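Tretineo Hand-Guiding Kit
From Uvix, Dulavbridge

If you have ever tried to explain to somebody over the telephone how to fold a napkin, you will understand why we made the Tretineo. Some jobs are far easier to show than to describe, and with this kit you take hold of the arm, squeeze the grip and lead it through the work yourself at whatever pace feels comfortable. When you would sooner stand back, the remote handset does the same job from up to 4 metres away, and you can swap between the two partway through a lesson without losing your place.

Every lesson is saved with the view from the wrist camera alongside the arm's movements, so you can look back over it with a cup of tea and decide which ones are worth keeping. The memory holds 2,000 lessons – plenty for a busy kitchen or a small packing room – and the older ones can be moved to your own computer whenever you like.
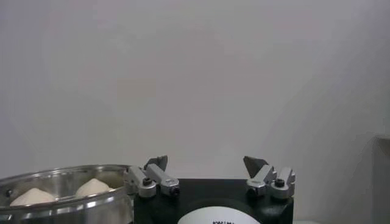 Wrist camera view: gripper open beside a metal bowl.

We are often asked whether soft or awkward shapes are a problem. They do ask for a gentler hand, and we suggest turning the squeeze setting right down and giving a few more lessons than you might for a box or a tin. Vary where you put things as you go, too.

In the box: guiding handle, remote handset, wrist camera, mounting plate and 11 metres of cable on a reel. The handle is the Gowda pattern, so spare grips from our older kits will still fit.

Order code: 851
Next batch leaves the workshop in June. Please tell us which arm you have when you order, and we will send the right plate.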